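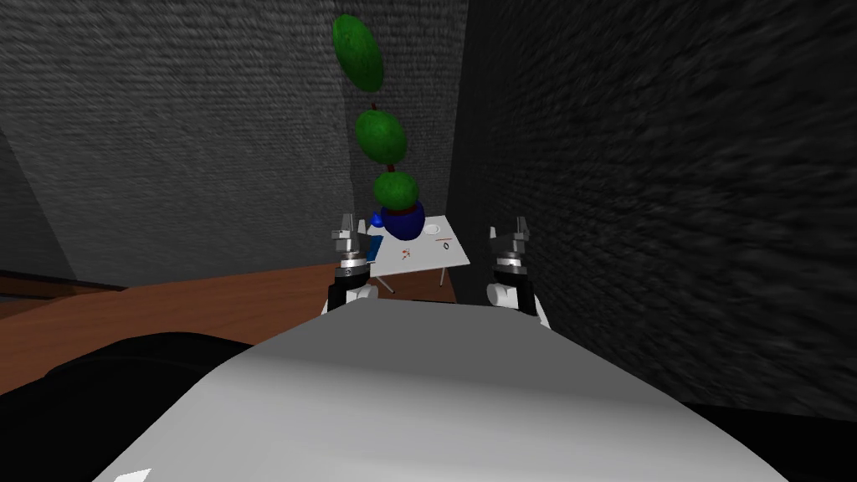
4. Setting up the Kakau drip timer

OK, so by now you've got the Junex hose adapter screwed onto your outdoor faucet and it isn't dribbling on your shoes. Good! The timer is the fun part (well, I think so) and it takes me less time than a cup of coffee.

1. Turn the faucet all the way off.

2. Pop the battery door off the back of the timer and put in two fresh AAs. Please don't use the half-dead ones from the TV remote. I did that my first summer and came home in July to a row of very crispy beans.

3. Push the door back on until it clicks. If you can still slide a fingernail under the rubber seal, take it off and try again.

4. Thread the timer onto the adapter by hand. No wrench! The collar is plastic and it will crack, ask me how I know.

5. Hold SET until the clock blinks, then use the arrows to get the right time. Watch for the little PM dot, it's tiny and easy to miss.

6. Press SET again and pick your start time. I like early morning, before the sun gets on the beds.

7. Press SET one more time and choose how long it runs. For tomatoes in raised beds I use 40 minutes every other day. Pots dry out faster, so give them a shorter run every day and poke a finger in the soil now and then to see how they're doing.

8. Open the faucet slowly and press MANUAL. You should hear a clunk and then water moving down the line. Let it run for 5 minutes while you walk along and look for leaks.

NOTE: If the screen shows E2, the valve is stuck halfway. Pull the batteries, count to ten, put them back and start over at step 5. Your clock setting will be gone, sorry.

NOTE: The older Irkix timers have the same buttons but the arrows work backward. Everything else in this section still goes.

CAUTION: Bring the timer inside before the first hard freeze. Water left in the valve will split it, and that's one repair I haven't figured out.

Next up is section 5, where we lay out the drip line and punch the holes for the emitters.

Contact: Brouwer Garden Guides, reader mail page | © Brouwer Garden Guides | Back to top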